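About Plondside

Plondside tests whether machines can do household and shop-floor chores, and publishes the results in a form that a buyer can use. We do not build robots and we do not sell them. Our customers are equipment makers, warehouse operators, two care-home groups and a laundry, all of whom want the same thing: a pass rate for a named chore, measured under conditions they can read before they pay for anything.

The company was started by Satish Pal, who had spent his earlier career writing acceptance tests for packaging lines. On a packaging line the part arrives in a known place at a known time. In a kitchen or a stockroom it does not, and the tests he knew how to write were of little use there. The first Plondside test sheet was an attempt to close that gap. It ran to 4 pages and covered one chore, sorting small items into containers.

What we test

Our catalog, called Lorkau, currently lists 181 chores. Each entry gives a start state, an end state, a time limit and the tolerances on both. "Tidy the table" is not an entry. "Move one block from the table into the basket, block at rest on the basket floor, basket not displaced by more than its tolerance" is an entry. Writing the entries takes longer than running most of them.

Entries are grouped in three levels. Level A covers single rigid objects on a flat surface. Level B adds containers, stacking and objects that touch each other. Level C covers cloth, cables, bags, liquids and anything that changes shape when held. A machine has to pass at one level before we schedule it at the next.
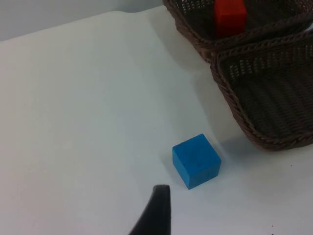 Level A and B work looks simple, and customers sometimes ask to skip it. We do not allow this. A cube is a good test object: its faces are flat, its pose can be measured without argument, and a grasp that is off by a few degrees shows up at once as a twist or a drop. Woven containers are harder than they look. An open weave gives depth sensors a poor surface to measure, and a raised rim has to be cleared on the way in and again on the way out. A good share of the Level B failures in our records are contacts with a rim.

How we test

Every run is made on the Lunde bench procedure. The operator sets the start state from a printed card, steps back, and does not touch the bench until the run is over. If a person has to intervene, the run counts as a failure and the reason is logged. Resets are done by hand. We have tried automatic resets and found that they return objects to the same few positions, which flatters the machine.

A full certification is 260 runs per chore, spread over changes in object position, object color and lighting. Sessions start at 7:30 a.m. Wednesday is reserved for bench calibration and no customer runs are booked.

Scoring is done from recordings by someone who was not at the bench. Partial credit is not given. Our archive holds 1,731 scored sessions, and customers may inspect any session from their own contract, including the bad ones.

Where things stand

Our current position, revised each November, is as follows. Picking up and placing single rigid objects is good enough for supervised use in a shop, provided the objects are known in advance. Sorting into containers is usable where the containers stay put. Folding, bagging and wiping remain unreliable outside the conditions they were trained in. Most household chores are a chain of ten or more steps, and a small failure rate at each step adds up to a machine that needs watching.

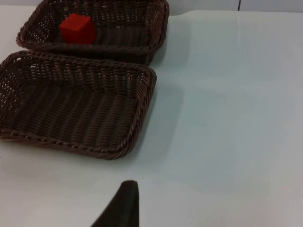

Can a machine take over a household chore today without someone in the room?

For a few short chores with fixed objects and a fixed layout, it can. For anything that involves cloth, clutter or a layout that changes from day to day, our results do not support leaving the machine alone, and we advise customers to budget for a person nearby.

Mistine reports

Results are issued as Mistine reports, one per chore. Each report states the pass rate, the longest run of successes, the failure types in order of frequency, and the median time per run. Time is reported next to a human baseline measured on the same bench. The human is nearly always faster.

Makers may quote a Mistine report in full. They may not quote the pass rate alone. Requests for new catalog entries should include a written start state, a written end state and the objects to be used.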